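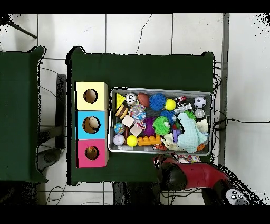
The sorting table, before lunch.

Short Fiction | Everyday Lives
Last updated: Tue 3 May
Reading time: 3 min

My aunt left me a toy shop and a box of unpaid bills, and I kept the shop for one more winter than I should have. By January I had sold the shelves, the till and the big window sign, and what was left was the tray.

You have to understand about the tray. Every stray thing that ever turned up in Cliline Toys went into it – behind the radiator, under the mats, in the pocket of a coat somebody left on the hook. My aunt never threw any of it out. "It'll be wanted," she'd say, and slide it back under the counter with her foot.

So I put it up on the green table and set three boxes next to it, yellow, blue and pink, each with a round hole in the top just about right for a small hand. Yellow was for keep. Blue was for the school on Shimada Street. Pink was for the trash, only I didn't like to say trash, so in my head I called it "other."

I started with the baseball because it was easy. School. Then the football, school again, and I was feeling pretty good about myself! I even put the radio on. Then I picked up the hamburger.

I knew that hamburger. I was maybe six, I had a cold, and I was parked behind the counter on a stool while my aunt did the January stock count out loud. Item 272, item 273, on and on. She handed me the hamburger to keep me quiet and I served it to her over and over and she paid me every time, with real coins, and then wrote it down in the ledger. I still have the ledger. I looked it up that afternoon when I was supposed to be sorting (it's on the same page as an order from Zikix for yo-yos) and there it was in her square handwriting. "Lunch, 9 cents."

I put the hamburger in front of the yellow box. Then I moved it in front of the blue box. Then I made coffee.

The spiky balls were no help. I picked up the purple one, squeezed it, and thought about the man from Iltotmont Road who used to come in on his break and stand there squeezing one while he looked at model trains he never bought. The rope toy was chewed in my memory by a dog we didn't even own. The little globe ball I rolled across the table and back, looking for the ocean my aunt always said she'd cross when things got quiet. Things got very quiet, toward the end. She stayed open anyway.

I tried being strict. I told myself five seconds each, no stories. I got through one of the wooden cubes that way and then felt so sorry for the other one that I put them back side by side.

Around four the phone rang and it was the woman from the school, asking when she could send somebody over.

"How much is there?" she said. "Just so we know what car to bring."

I looked at the tray, and at the blue light coming down the street, and at the hamburger.

"It's one tray," I said. "There's a hamburger in it, but you'd have to pay for that."

She asked how much. I told her nine cents, and she said she'd see what she had in her purse.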